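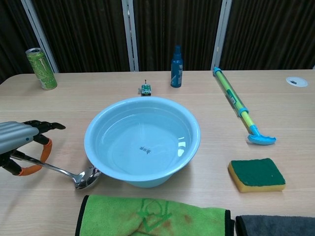
Course Materials > Work and Automation > Unit 4 > Handout 4B

Handout 4B. Automating part of a job: dishwashing and utensil handling in a contract kitchen

Read before the seminar. Bring the task sheet from Handout 4A, filled in for a job you have done yourself.

1. Scope

Unit 3 dealt with whole lines: bottling, palletizing, parcel sorting. In those cases the machine took over a station and the staff moved elsewhere. Unit 4 deals with the more common case in service work, where a machine takes over some of the motions within a job and a person keeps the remainder. The case used throughout is the Dellport kitchen, a contract kitchen that prepares about 2000 meals a day for offices and two training centers. The operator is Westerberg. The system installed in the wash area is called Grenari and consists of one arm with a two-sided gripper, a fixed table, and a control cabinet.

The wash area had 13 staff across all shifts before the change and has the same number now. The head count is therefore of little use as a measure. What changed is the content of the shift, the pay grade of some staff, and who decides the pace.

2. Terms

Task: a piece of work with a start, an end, and a result that can be checked. "Rinse the ladles" is a task.

Motion: a part of a task. Grasp, lift, lower, tilt, release.

Job: the set of tasks assigned to one person under one title.

Residual task: a task that exists only after the machine is in place. Clearing a dropped utensil from the arm's work area is a residual task.

Exception: a case the machine stops on, or should have stopped on. The second kind is more expensive and is usually missing from the supplier's figures.

3. What makes utensils difficult

Plates and trays come in few shapes and can be racked. Serving utensils do not rack well. A ladle has a long thin handle and a bowl at one end, so its weight sits far from the point where it is gripped. If the gripper closes on the handle, the bowl tends to rotate. A person corrects for this with the wrist and is not aware of doing so.

Three properties matter for the task breakdown.

(a) Surface. Polished steel reflects the ceiling lights and whatever is near it. A camera-based system may place the edge of the bowl in the wrong position.

(b) Water. Clear water reflects light in patches and shifts the apparent position of whatever lies under it. Picking up a spoon from the bottom of a basin is a different problem from picking it up off a table, although in the job description both are listed as "collect utensils."

(c) Contact. The bowl of a ladle will touch the rim of the basin on the way in or out. Contact with a plastic rim is harmless if the arm yields and a problem if it does not. The basin is light and will slide.

A compliant pad on the finger, such as rubber, helps with (c) and to some extent with rotation. It does nothing for (a) or (b).

4. Task breakdown, hand rinse station

The list below was drawn up by the wash staff and the site engineer over two shifts. M marks motions now done by the machine, P marks those done by a person, and S marks those that are shared or switch between the two.

Bring utensils from the serving line — P
Sort by type — P
Fill basin — P
Grasp utensil by handle — M
Lower bowl into water — M
Agitate — M
Scrub baked-on residue with sponge — P
Lift and drain over basin — M
Inspect — S
Dry with cloth — P
Change water — P
Clear the table — P
Restart after stop — P

Note the position of the M lines. They are consecutive except for the scrubbing step, which breaks the run. In the first layout the machine set the utensil down, a person scrubbed it, and the machine picked it up again. The handover took longer than the whole manual task had. The current layout sends utensils with baked-on residue to a separate basin, which a person handles from start to end. The effect is that the person now receives only the hard items.

5. What changed for the staff

5.1 Mix of work. Before the change, easy and hard items arrived mixed, and the easy ones served as short rests. With the easy items removed, output per person fell at the manual basin. Supervisors first read this as slow work. The target was lowered after the staff kept their own tally.

5.2 Pace. The arm runs at a fixed cycle. Staff who feed it must keep the tray filled. Several described this as the main drawback, ahead of noise and ahead of any concern about losing the job.

5.3 Tidiness. The table at a manual station collects objects: cloths, spray bottles, a drink can, things somebody means to put away later. A person works around them. The arm may or may not, depending on what it has been set up to recognize. Clearing the table became a written duty, assigned to the feeder, with no time allowed for it.

5.4 Skill and grade. Restarting after a stop requires a short course run by Plunwood, the supplier. Staff who pass are paid one grade higher. Places on the course were offered first to the day shift, which left the evening shift waiting on a phone line for stops after 6 p.m. This was corrected in December.

5.5 Hands. Time spent with hands in water went down for most staff. Reports of skin irritation are said to have dropped, but no baseline was recorded, and the claim should be treated with caution.

6. Counting stops

In the first full week the log showed 32 stops. Staff notes for the same week showed more, as the log did not register cases where a person reached in and straightened a utensil before the arm reported a fault. Such interventions are a form of unpaid maintenance. They also hide the real exception rate from the engineer, who then has no reason to change anything. They are a safety matter as well: the site rule is to press the hold button before reaching over the table, and the rule is broken most often when the tray is full.

7. For the seminar

Take your own task sheet and mark each motion M, P, or S. Then do the following.

Find the longest unbroken run of M lines. State what ends it.

List the residual tasks and assign each to a job title. Do not leave any unassigned.

Describe the easiest part of the job as it stands now and say who would have it afterward.

Write down one measure that should be recorded before installation, and who would record it.

Reading for next time: the Dellport shift schedules, before and after, in the course folder. Compare the break times in particular. Handout 4C covers consultation and covers grading disputes in more detail.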